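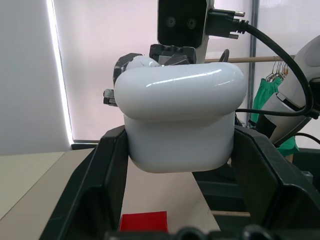
白的，圆角，中间一道棱。

我买那架钢琴的时候，其实连它有几个踏板都没看清楚。

先说清楚啊，我不会弹琴。准确一点讲，我会半首。就是左手那半首，蹦，恰恰，蹦，恰恰，一首圆舞曲的伴奏，小时候跟我姐四手联弹，她坐右边弹旋律，我坐左边给她垫着。她嫌我手小，够不到的音就让我空过去，反正没人听左边（她的原话）。后来我妈把琴卖了，换了一台冰柜，放在店里冻汤圆。我姐哭了一个星期，我没哭，我挺喜欢那台冰柜的。

所以二十多年以后，我在内科姆这么个海边小镇上，住在一间楼上的出租屋里，白天给帕内克面包房揉面，晚上腰疼得躺着刷二手信息，看到一架立式钢琴，300镑，自提，心里忽然咯噔一下，这事我自己也没料到。

那条广告写得特别怪。别人卖东西都是拍一堆照片，九成新，几乎没用过，搬家忍痛割爱。这条没有照片，就写：钢琴一架，立式，深色木头，在普雷斯内斯。300镑，不讲价。来的人要弹一首给我听。落款是C. Manalastas。

来的人要弹一首给我听！我当时就笑出声了。你卖个钢琴还要面试？

我把这条给Genalyn看。Genalyn Villanueva跟我一起上早班，她管烤炉我管面团，我们俩凌晨四点就站在一块儿，一个困一个更困，什么话都说过了。她凑过来看我手机，手上全是面粉，拿胳膊肘给我往下滑屏幕。

“你要钢琴干什么？”她问。

“不知道啊，就看看。”

“你那楼梯能上去吗？”

我说能吧，应该能。各位，请记住这句话。

“你会弹什么？”

我就在案板上给她弹了一遍。蹦，恰恰，蹦，恰恰。面粉扑起来，像给案板拍痱子粉。她很认真地听完（案板嘛，当然什么也听不见），然后说，挺好的，那旋律呢？

我说旋律在我姐那儿。

我姐在哪儿呢，在老家，跟我三年没怎么说话了。原因说出来很没意思，是为了我妈那间店的事，卖还是不卖，谁管，谁出钱，谁在电话里先挂的电话。这种事每家都有一桩，讲给外人听，外人只会觉得你们两个都有毛病。过年的时候她会发一个红灯笼的表情，我回一个红灯笼的表情。我们的姐妹关系就靠这两个灯笼照着。

我拖了好几天，后来还是给那个号码打了电话。接电话的是个老先生，声音慢得要命，每句话中间都像要去倒杯水再回来。我说我想看看那架钢琴。他说，好。过了好一会儿，他说，你弹什么？

我说，圆舞曲。

他说，哪一首？

我卡住了。我真不知道叫什么名字！我小时候管它叫“蹦恰恰”，谱子是手抄的，老师抄的，上面就写了“四手联弹之三”。我只好对着电话给他哼，可是我哼的是左手，你想想看，有人打电话到你家，对着你哼伴奏，蹦，恰恰。

电话那头没声音。我以为他挂了。

然后他说，坐867路，终点站下，山上那栋蓝门的。

867路我以前从来没坐过。从内科姆出来先沿着海走，海是那种洗碗水的颜色，三月份的风横着吹，车窗缝里呜呜响，像有人在吹一个空瓶子。车上除了我还有一个抱着一棵盆栽的太太，盆栽比她的头还高，她从叶子缝里跟我说话，问我去普雷斯内斯干什么。我说去考试。她哦了一声，把叶子合上了。

我真的有点紧张。你们别笑，我前一天晚上在饭桌上练了一个钟头，练到楼下拿拖把杆捅天花板。练一首没有声音的曲子，楼下居然也能嫌吵，我到现在都佩服。

蓝门很好找，因为别的门都是白的。门开了，Crisanto Manalastas先生比电话里听起来要高，穿一件织得很厚的毛衣，袖口拖到手指头那里。他看了看我，又看了看我后面，好像觉得应该还有个人。

“就你自己？”

“就我自己。”

他让我进去。屋里已经收拾得差不多了，墙上有挂过画的方印子，书都装进了箱子，箱子上写着字，有的写“带走”，有的写“不带”，有一个写的是“再说”。那个写“再说”的箱子最大。

钢琴在窗户底下。我一直以为我早忘了琴是什么味道，结果一掀琴盖就闻到了，一股旧毡子和木头和别人家抽屉的味道，跟我妈那架一模一样，我鼻子马上就酸了，特别没出息。我赶紧低头装作调凳子。凳子是那种转的，我越转越高，转到脚都悬空了才发现方向反了。

他在旁边的椅子上坐下来，两只手放在膝盖上，像在等医生叫号。

我弹了。

蹦，恰恰，蹦，恰恰。弹到够不到的那个音，我现在手长大了，够得到了，可是手指头自己空过去了，它记得要空。我就这么一路空着空着弹到底，最后一个和弦落下去，屋子里嗡嗡的。

老先生没动。

“完了？”他说。

“完了。”

“右手呢？”

“右手是我姐。”

他想了很久，然后说，不卖。

不卖！我坐了那么久的车，海都看吐了，您跟我说不卖？我当时脸上大概是很不好看的。他倒是很和气，站起来给我烧水，说你只有半首，等你有一整首再来。我说先生，您这广告上写的是弹一首，可没写左手右手都要。他说，一首就是一首。

我们俩为了什么叫一首，辩论了一壶茶的工夫。他说一个人只唱和声能不能叫唱歌。我说合唱团里那么多人只唱和声，人家也发工资的。他说合唱团不发工资。我说那也算唱歌。他把饼干推过来，说你吃这个。饼干潮了，我吃了，职业病，我还告诉他饼干受潮了放烤箱里低温烘几分钟就能救回来，他找了支笔记下来，记在了“再说”那个箱子上。

临走的时候他问我，你姐姐为什么不来？

我说她在很远的地方。

他点点头，说，我弹右手的那位也在很远的地方。

我没敢往下问。回去的车上我靠着窗，心里骂他骂了一路，骂到帕内克那一站，下车买了一棵盆栽。我也不知道为什么。 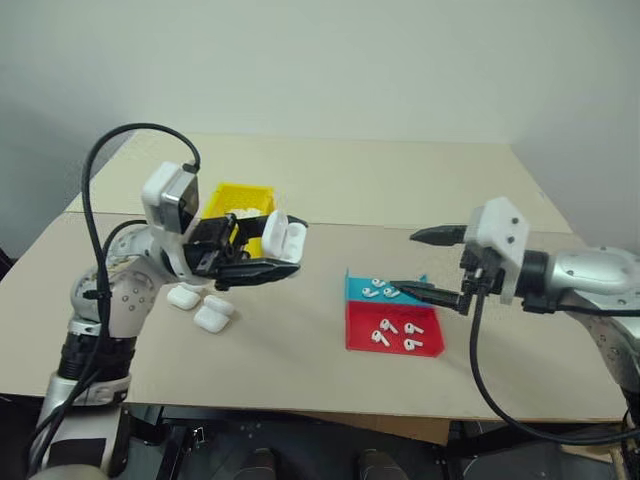 米色的长桌面，淡灰绿的墙。

第二天早班，我把这事讲给Genalyn听，她笑得差点把一盘小圆包扣在地上。笑完了她说，那你就把右手学了呗。

对啊！我居然没想到。我这个人就是这样，左手弹了三十年，从来没想过右手也是我自己的。

问题是旋律我记不全。我记得开头，往上走，像上楼梯，然后有一个地方转个弯，再往后就糊了，只记得我姐弹到那里会把头往左边歪一下，头发扫到我脸上，痒。我记得痒，可是记不住音。

谱子早就没了。老师也早就不在了。我上网搜“四手联弹之三”，搜出来的东西够我听到退休。我把手机架在面粉桶上，一首一首放，Genalyn在旁边当评委，这首不是，这首太快，这首好听但不是，她也不知道她怎么就知道不是，她又没听过。老板进来问我们在干什么，我们说在发面，面喜欢听音乐。老板居然信了，后来还自己带了个小音箱来，放的是打击乐，那天的面包全发得特别猛，我不是迷信，可是真的特别猛。

没找着。哪首都不是。

你们肯定早就想到了，给我姐打电话不就完了。是，我也早就想到了，从第一天就想到了，我宁可听到退休。

那段时间我每天下班都往海边走一圈，走到防波堤头上再走回来，嘴里哼那半首。有一天碰见一个遛狗的，狗跟着我的拍子走，蹦恰恰，它三条腿好使一条腿不大好使，正好是三拍子。狗主人说它从来没走得这么好看过。我跟他们走了好长一段，心情好得不得了，回家一冲动，就给我姐发了一条语音。

什么也没说，就是拍着桌子，蹦，恰恰，蹦，恰恰，从头拍到尾，该空的地方空着。发出去我就后悔了，撤回又怕显得更奇怪，就把手机塞进冰箱里去洗澡。真的，冰箱，我当时觉得那里安全。

洗完澡出来，手机冰冰凉凉的，上面有一条回复。

也是语音，也没说话。她哼的。开头往上走，像上楼梯，转弯，然后是那段我想了这么多天也想不起来的，原来是往下掉的，一下子掉下去，又很不情愿地爬回来。她哼到那里停了一下，我敢打赌她歪头了。最后有一声很远的，像是冰柜门关上的声音，咣当，语音就断了。

我坐在厨房地上听了一晚上。头发也没吹，第二天头疼得要死，跟Genalyn说我感冒了。她说，你姐回你了吧。我说你怎么知道。她说你今天的面揉得跟云一样。

接下来我就开始练右手。没有琴，还是饭桌。楼下又捅拖把。我就改成坐在床上练，弹被子，弹膝盖，在收银台后面弹收据。有一回给客人找钱，手指头一直在他手心里点，他把手抽回去的速度让我反省了很久。

右手单独来是可以的，左手单独来也可以，合到一起就不行了。左手三十年来一直是有人陪的，忽然让它跟我自己的右手过，两个都很别扭，互相让，让着让着就都停下来了。我练到快四月还是这样，一到转弯那个地方就打架。

我决定就这么去。

又是867路，又是海，这回太阳出来了，海稍微好看一点，像洗第一遍碗的水。我带了一袋面包，是我自己做的核桃的，还热着，整个车厢都在偷偷闻我。

老先生看到我一点也不惊讶。屋里箱子少了，“带走”的带走了，“不带”的也没了，只有“再说”还在，上面我说的烤饼干的办法还在。

“一整首了？”

“差不多。”

“差多少？”

我说差一个转弯。

我坐下去，这回凳子没转错。开头很顺，上楼梯，上楼梯，我心里还挺得意的，然后就到了转弯，两只手果然又打起来了，左手等右手，右手等左手，那种停顿你们知道吗，像在一扇门口两个人都说你先请。

他就在这个时候把椅子搬过来了。

没问我，也没说借过，椅子腿在地板上吱的一声，他在我右边坐下，毛衣袖子往上捋了一把，把手放上去，从转弯那里接着弹。

他会。

我的天，他会！我左手自己就蹦恰恰起来了，想都没想，一下就落回老地方去了。他弹得比我姐慢，掉下去的那段掉得特别慢，慢得我每一拍都得等，可是等得一点也不难受。弹完了他说，这是我们家那边以前学校里教小孩子的，我跟我太太都学过，后来我跟她坐在一起弹，她坐右边，我坐左边。她不在以后，我把右边也学会了，可是没有左边的人。你在电话里一哼，我就听出来了。

我说那您当时还说不卖！

他说，我想再听一遍嘛。

你看看这个人。我当时真是又想哭又想拿核桃面包砸他。我们把那袋面包吃了一大半，又弹了好几遍，换过来弹，我右他左，换回去弹，到后来天都黑了，他坐在那里看自己的手，说，三十号我侄子来接我，房子那边是住不下琴的。你拿走吧。

我数了300镑给他。他数也没数，塞进毛衣袖子里，我看着都替他担心。

搬琴这段我得好好讲讲，因为它是我人生里最丢脸的一天。

Genalyn认识一个有货车的，叫Bajwa，他来的时候带了他的儿子，他儿子又带了一个同学，看着都没睡醒。Bajwa站在蓝门里看了一眼钢琴，又看了一眼我，问，楼上还是楼下？我说楼上。他问，楼梯拐弯吗？我说拐的。他问，量过吗？

我说能吧，应该能。

山坡下来很顺利，装车很顺利，一路上也很顺利，钢琴在后面裹着毯子，过减速带的时候会自己轻轻叫一声。老先生非要跟车，坐在前面，抱着那个“再说”的箱子。到了内科姆，门也进了，第一段楼梯也上了，上到拐弯那个平台，钢琴就再也不肯走了。

横着不行，竖着不行，斜着更不行。Bajwa的儿子从钢琴底下钻过去到上面拉，然后他就下不来了，因为楼梯让琴给堵死了。楼上那个人要下来买牛奶，也下不来。楼下拿拖把的那位出来看，手里还真拿着拖把，我第一次看见她正脸，一个很小的老太太，头上卷着卷发筒。她抬头看着钢琴，说，就是你？一直在上面敲桌子的？

我说是我，对不起。

她说，那你倒是弹啊。

我说现在？

她说，反正谁也走不了。

于是我就站着，因为凳子还在车上，歪着身子，一只脚在台阶上一只脚在平台上，掀开琴盖，弹了左手。老先生从下面挤上来，把箱子往台阶上一放，伸手够着右边。楼梯间那个回音啊，我跟你们说，任何音乐厅都比不了，每个音都在墙上撞一圈才肯走。搬运的两个小孩坐在楼梯上听，楼上那位趴着栏杆听，拖把老太太把拖把杆在地上一下一下地墩，墩得比我准多了。

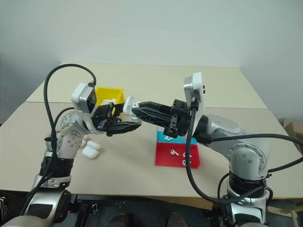 Genalyn说，那就让它待在那儿得了，你们谁也别搬了，侧着身子能过就行，钢琴摆在楼梯上犯法吗？

真犯，后来房东来了一封信，说消防通道什么什么的，写得很严肃。我们几户人凑在一起商量，最后是Bajwa想的办法，把它倒着退回去，退到一楼门厅里，那儿本来放着一堆谁也不认的旧自行车。自行车清走了，琴靠着墙，凳子摆在前面，尺寸刚刚好。退下来的过程我就不讲了，总之墙皮掉了一块，现在贴了张画挡着，就是老先生那箱子里拿出来的画，他说本来也不知道该不该带，正好再说。

所以我花300镑买的琴，最后一天也没进过我的屋子。

也行吧。现在我下早班回来，门厅里常常有人在弹。楼上买牛奶的那位，原来小时候学过好几年，弹得可好了，一直瞒着大家。老太太只弹一个音，每天出门弹一下，回来弹一下，跟打卡一样。她说她这是告诉琴她回来了。Bajwa家的儿子有时候放学绕过来，说是路过，他家根本不在这个方向。

老先生搬到侄子那里去了，在内陆，坐车要换两趟。他走之前把左边那个够不到的音指给我看，说你这里一直空着，为什么？我说小时候手小。他说现在呢？我按下去，是个很低很低的音，我以前从来没听过它，按下去整个曲子都沉了一下，跟桌子腿底下终于垫了纸一样。可是我弹起来还是空着。空着顺手。

我给我姐录了一段。我弹左手，右边空着，录到一半楼上那位下来倒垃圾，开了门又轻轻退回去了，这一声也录进去了。

她过了两天才回。我这两天手机没敢放冰箱，就放在面粉桶上，Genalyn隔一会儿替我看一眼，一会儿说没有，一会儿说没有，一会儿说超市打折。

第三天早上，面还没发好，天还黑着，手机响了。不是语音，是电话。我手上全是面，拿鼻子点的接听。

我姐说：“你那个琴，音不准。”

我说：“嗯，还没调。”

她说：“那个低音你又没弹。”

我说：“你不是让我空着吗？”

她那边半天没说话，我听见冰柜在响，嗡嗡的，还是那一台，居然还没坏。Genalyn在烤炉前面把风扇关了，假装在数小圆包。

“我什么时候让你空着了？”我姐说，“你从头哼一遍，我听听。”

我就把手机夹在肩膀上，一边揉面一边给她哼。哼到转弯的地方，她进来了。

最近文章
· 防波堤上的三条腿
· 一台冰柜的传记（上）
· 一台冰柜的传记（下）
· 给酵母放什么音乐
· 写给每天早上买最后一个牛角包的人
· 普雷斯内斯的蓝门

读者留言

海盐苏打：看到拿鼻子点接听那里我笑了，然后下一句就不行了，在地铁上擦眼睛，旁边的人给我让了座。

半斤核桃：所以曲子到底是哪一首啊？作者你哼一个发上来，我们帮你找，我妈教了一辈子琴。

小满不满：老先生“我想再听一遍嘛”，太坏了，我爷爷也是这种人，嘴上说不要，鱼头全挑走了。

阿檀：我跟我弟也是靠表情包过日子的，他发鞭炮我发鞭炮。刚才给他发了句吃饭没，他回了个问号。算有进展吧？

楼下的楼下：作为住过门厅有钢琴的楼的人，说一句，晚上十点以后真的别弹。不过故事挺好看。

苇子：最喜欢拖把老太太，求给她单独写一篇！

半斤核桃：又来了。我妈看完说，那个低音千万要弹，空着她难受。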